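**Ticket: Episode recaps missing or in wrong order on Mosoti show pages**
Opened by: Halima Lukumay
Date: 29 Aug 2018
Status: closed, one item moved to a new ticket

## What readers reported

Our recap section covers the reality show Pusalel, season two. After the reunion special was aired, readers wrote to us that the list of recaps on the show page is broken. The complaints were like this:

- The reunion recap stands before the finale recap, so people read who left the house before they wanted to know it.
- The recap of the dinner party episode is gone. The link from the newsletter opens a page with only the header and the comments.
- On the phone, the "next episode" button goes from episode 5 back to episode 4.

One reader was quite angry about the spoiler and I understand her. She had kept away from the internet all weekend.

## First checks

I opened the show page in a private window, with no login. The order was wrong there too, so it is not a problem of the reader's browser.

Then I cleared the page cache from the admin menu and loaded the page again. The order stayed the same. I did the same for the mobile version, also no change.

I looked at the recap entries one by one in the editor. Every entry has two fields that look almost equal: "air date" and "publish date." The theme, Flavent, sorts by air date when this field is filled, and by publish date when it is empty. For the finale the air date was empty. The writer published it late, after the reunion recap, because she waited for the screeners to be confirmed. This explains the wrong order.

**Fix:** filled the air date for the finale and saved. The order on the desktop page was correct after the next reload.

## The missing dinner party recap

This one took me longer. The entry exists, and the text is complete in the editor, all of the fight about the seating cards included. But on the public page the body is empty.

I made a copy of the entry as a draft and removed the parts from the bottom up. When I took out the poll ("Who should apologize first?"), the text came back. The poll comes from the Fledosine plugin, and it was closed in May when we changed our account plan. The plan allows 500 votes for each poll and this one had 1199, so the plugin blocks it. I did not expect that a blocked poll hides the full article — I thought only the poll box would be gone.

**Fix:** removed the poll from the entry and wrote the final result as a normal sentence. Text and comments are both visible now. I tested also the newsletter link, and it opens the right page.

## The "next episode" button

The button does not use the air date. It uses the episode number, which is typed by hand. Steps for whoever does this next time:

1. Open the recap list and switch on the column "episode no."
2. Look for the same number twice. The dinner party and the pool party both had 4.
3. Correct the number and save the entry. Do not use quick edit, it does not refresh the button.
4. Check the links on a phone and on a desktop, in both directions. 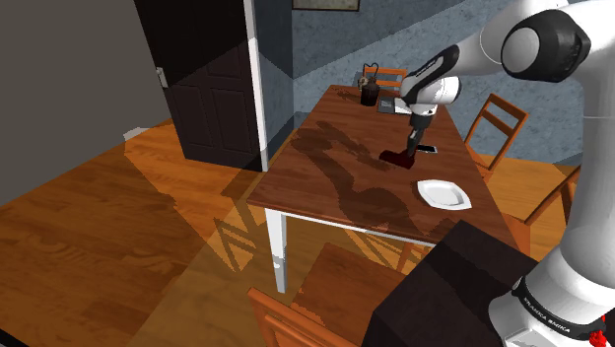

## Still open

The short preview in the search box continues to show the old first line of the reunion recap, with the spoiler in it. I wrote a new first line without names, but the search index is built only at night. I moved this to a separate ticket and will look at it tomorrow morning.

Please, for the writers: fill the air date always, also when the recap is late. And before you put an old poll in a new recap, open the preview without login. With login the editor sees the full text even when the readers see nothing.

I answered all readers who wrote to us, the angry one first.

— Halima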